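September, late, kettle on for the third time

So the token thing is fixed! Mostly. I'm writing this down while I still remember what I did, because last time I solved something like this I kept no notes at all and had to solve it again in the spring.
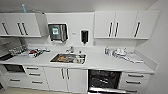
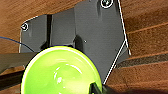
White kitchenette first, brown wood second.

Okay, the token thing. Gutdale (my little booking app, for anyone who has wandered in here from a search) pulls calendar entries from Flunance, and every user has to sign in over there and say yes, this app may read my stuff. That part has worked for ages. What didn't work was staying signed in. The access token lasts 45 minutes and then you're supposed to swap your refresh token for a new pair, and I was doing that, I could see myself doing it in the logs, and people still got kicked out. Not everyone, just the busy ones, the people with two tabs open.

I spent the whole morning blaming the clock on the server. It wasn't the clock. I then blamed the Breretti library that handles the sign-in window, and wrote half a grumpy bug report, which I'm glad I didn't send.

Leszek Sowa called after lunch about something else entirely (he wants the Wieczorek export to do commas instead of semicolons, fine, whatever) and I moaned at him for ten minutes. He asked if both tabs were refreshing at the same moment. Well, yes. Both tabs notice the token is old, both send the same refresh token, the first one gets a shiny new pair and the second one gets told its token was already used. And then Flunance cancels the lot, new pair included, in case somebody stole it. It's right there in their docs, under a heading I had skipped every single time.

So now there's a lock. First request in does the refresh, everybody else waits and picks up the result. I gave the waiting ones 2,000 milliseconds before they give up, then cut it to 700 and everything still went through, so 700 it is for now. I went back through the logs too and found 1,372 failed refreshes since the last release. Ouch. I'd been filing those under "network."

Still to do: the error page just says "Something went wrong" with a button that goes nowhere, and I have no test for the two-tab case except me, clicking very fast. Also need to move the client secret out of the settings file (I know, I know). And the commas for Leszek.

Going to leave it running overnight with both tabs open and look at the log before breakfast.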